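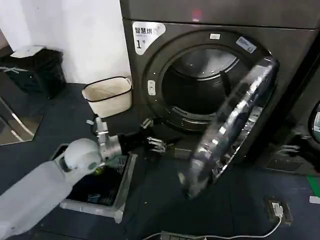
Dryer no. 1 with the door open, basket on the floor, left arm low by the machine.

Thread: Dual-arm unit on garment dryers, effect on staffing and job content
Board: On-Premise Laundry > Equipment and Automation

tsheehan_opl
Original post

We run the workwear laundry for the Linstead depot in Zokutville. Small items, mostly dark work pants, polos and hi-vis, front-load dryers. Since February we have had a Lerar dual-arm unit on the dryer side. It does transfer between basket and drum and nothing else. Washers, sorting, folding and repairs are still manual.

I am posting because the vendor material covers cycle time and has very little on what happens to the attendants' day. Our numbers so far:

Garments handled by the unit per shift: 108
Average time per load transfer, robot: 15 minutes
Same transfer, attendant: under 2 minutes
Interventions per shift: 6

Yes, it is slow. The dryer cycle is longer than the transfer, so for us it only matters when two machines finish together. What I want to know from other sites is how you wrote the attendant's job description once the bending and reaching came off it. Ours still says "loads and unloads dryers," and the person in that job spends the time doing something else.

Treasa Sheehan

---

pressline_mo
Reply 1

Fifteen minutes for a load my people do in two. What is the attendant doing for the other thirteen?

---

tsheehan_opl
Reply 2

Inspection and repair, mainly. We had a backlog of zippers and reflective tape that never got touched during the week. Dymphna Keogh took that over and now works at the repair bench for most of the shift. She has an account here and can answer for herself.

---

keogh_d
Reply 3

I'm the attendant. Some corrections to the above.

The six interventions are the ones that get logged, meaning the unit stopped and called. They don't include the times I walk over because I can see a sleeve is going to end up under the basket. I started keeping my own tally on Friday and the real figure is higher. An unlogged one costs me as much as a logged one because I have to put down the needle either way.

The lifting is gone and I don't miss it. My shoulder is better than it was last year. What replaced it is being interrupted, and that should be in the job description if anyone is rewriting it.

---

gasvalve
Reply 4

What does it do about static cling and items stuck on the baffles? We looked at a similar unit and dropped it because it left socks in the drum on every load. Whoever emptied the next load got them mixed in. For contract work with named garments that's a non-starter.

---

tsheehan_opl
Reply 5

It leaves items too. The routine at our site is a hand sweep of the drum by the attendant before anything new goes in. The unit is not allowed to start on an empty drum until someone has pressed the confirm button on the stand. Lerar wanted to remove that step and use the camera check alone. We declined. Dark fabric in a dim drum is the hardest case there is for a camera, and that describes most of what we wash.

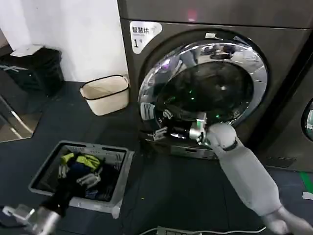
The other thing we fixed locally is basket position. The unit will look for the basket, but if it has been shoved up close to the machine the arm has to work at a bad angle and the transfer time goes up. We settled on a set spot to the left of the dryer, and the attendant puts the basket there before walking away. Everything that used to be "wherever there's room" now has a place. Some of the staff find that irritating, and I understand why.

---

pressline_mo
Reply 6

So you bought a machine that needs the floor laid out for it, a person to check its work and a person to rescue it. I ran the same math for our plant and could not make it close. A tilting dryer and a cart does the unload by gravity, and the ergonomics problem is solved on day one.

---

tsheehan_opl
Reply 7

A tilting dryer needs ceiling height, a pit or a platform, and volume to justify it. We have none of those. The building lease rules out floor work. If you have the throughput for tilt machines you should buy tilt machines, and I would not argue for this unit in your plant.

---

rafferty_svc
Reply 8

I do field service for Rafferty and maintain dryers at several sites of this size, some with arms in front of them. Three things from the maintenance side.

Door seals. A person pulls a garment over the bottom lip and feels it when it catches. A gripper pulls until its force limit. Check the lower part of the gasket at every filter clean and turn the force limit down to the lowest value that still clears wet denim, if you run denim.

Cables. Keep power leads out of the basket path and off the floor in front of the door if you can. If you can't, cover them. People learn to step over a lead. A basket being dragged doesn't.

Lint. Whoever used to empty the drum generally cleaned the screen at the same time, out of habit. Take the person off the unload and the habit goes with it. I have opened filters at automated sites that looked like felt. Put it on a written schedule with initials.

---

keogh_d
Reply 9

The lint point is correct. We missed it for the first two weeks. I always did the screen with my left hand while the door was open and never thought of it as a task. It wasn't in the procedure because it had never needed to be.

There were others of the same kind. I used to feel for damp waistbands on the way out and give the load ten more minutes if needed. The unit moves them damp or dry. Now I feel them in the basket, and if they're damp the whole load goes back.

---

gasvalve
Reply 10

Can't you use the moisture sensor for that?

---

keogh_d
Reply 11

The sensor reads what touches it. Waistbands on lined pants stay damp after the rest of the load has tested dry. Any attendant can tell you this.

--- 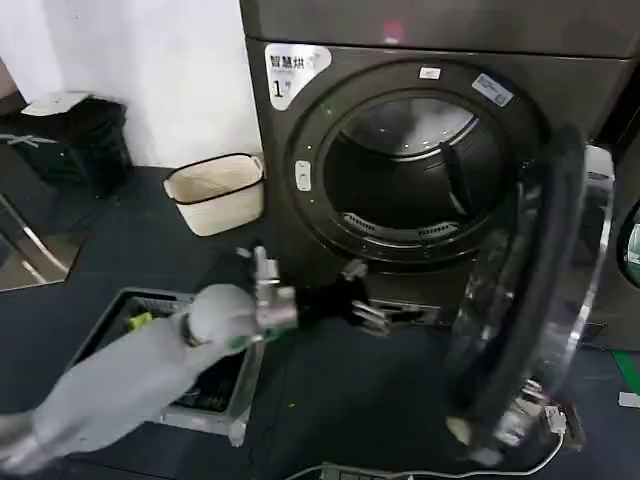

Same dryer, black garment in the gripper below the drum opening.

tsheehan_opl
Reply 12

Adding a picture for gasvalve's question about single items. It takes them one grip at a time, and that is where the minutes go. Two hands help when a piece is long, such as a pant leg, but tangled pieces come out as one lump and count as one grip. We stopped trying to get a garment count from it. The 108 is from the scanner at the fold table.

On staffing, since someone has asked by private message: no positions were cut. Hours at the dryers went down and hours at the repair bench went up by the same amount. I can't promise what happens at the next budget and have said so to the staff in those words.

---

pressline_mo
Reply 13

That last part is my real objection. Repair backlog is finite. Once the zippers are done, you have a person whose listed duty is watching a machine, and some manager above you will notice.

---

keogh_d
Reply 14

The backlog is not finite. These are work pants.

On the rest I agree with you. I asked for the repair work to be written into the position with its own hours and its own training line, so that it isn't described as what I do while waiting. Treasa has put it forward. It has not been approved.

---

rafferty_svc
Reply 15

For the rewrite, one of my sites split it into three lines: drum sweep and lint, exception handling, finishing and repair. Exception handling was set as a share of the shift and reviewed each quarter against the attendant's own log as well as the robot's. Their target for the robot was 75 percent of loads with no human contact between start and confirm. They were below that when I was last in. The target was useful anyway because it gave the attendant a figure to hold up when the interruptions got bad.

Also ask who has authority to stop the unit. At that site it was the supervisor on paper and the attendant in practice. It should be the attendant on paper too.

---

tsheehan_opl
Reply 16

Useful, thank you. The stop authority is with the attendant here, in writing. The attendant's log is not, and I will add it. Dymphna, please bring your tally sheet to the Friday meeting and we'll use it as the format.

---

keogh_d
Reply 17

It's on the back of a repair ticket. I'll copy it out.

---

gasvalve
Reply 18

Would like to see the intervention causes broken out once you have a month of them. Drum leftovers, dropped on floor, basket position, other. If leftovers are the bulk of it, I'll stay with manual.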